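8/26/23

**Community kitchen opens at Plurnthorpe hall**

The shared kitchen at Plurnthorpe hall opens to residents this weekend, after a summer of work paid for mostly by the Jondolow fund. Anyone living in Flukbridge or the streets on the mill side can book it for cooking, classes or a family meal. A half-day booking costs $7, and first-time users get a short walk-through before they start.

The old kitchen closed last October when the floor was found to be unsafe. Most of the money went on that floor and on the plumbing under it. What was left covered the gas cooktop, the range hood, the counter and the white tile behind it. A table stands in front of the counter so that people can prepare food without crowding the burners.

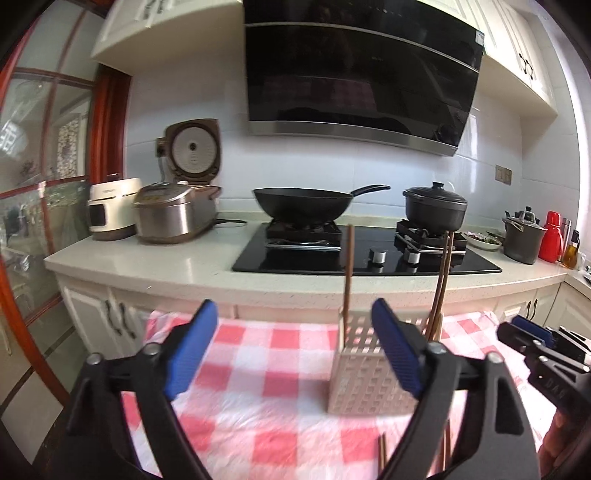 Small items came from a donation drive held over the spring. The hall asked for plates, bowls, pans and anything to eat with, and got around 300 pieces. Chopsticks were the surprise. The noodle class that used to meet in the old kitchen passed on its whole stock, and several households added their own. They were sorted by length, and any that were split or badly worn were thrown out.

Users are asked to wash everything by hand and put it back before they leave. Wooden chopsticks should be dried with a towel first - the hall does not want them going into the caddy damp. If a pair doesn't match, leave the odd ones on the table and they will be sorted at the end of the week. The checked tablecloth is plastic and can be wiped down, but hot pans should stay on the burners.
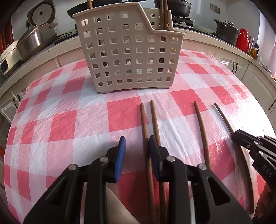

## Bookings and classes

The noodle class returns in October with places for beginners. Other groups can ask for a regular slot once the first month of bookings is done. The kitchen will stay closed on mornings when the main hall is being used as a polling place.

Bookings are taken at the hall desk or at the Mac an tSaoi bakery across the road, which keeps a copy of the calendar. A key is handed over on the day and must be back by 9 p.m. Groups larger than the kitchen can hold may rent the main hall as well, which seats 68 at tables.

The hall still needs $1,000 for a second refrigerator. Until that is bought, users should bring a cooler for large amounts of meat or fish and take all leftovers home. Donated dishes are no longer needed, but clean dish towels are welcome and can be left at the desk.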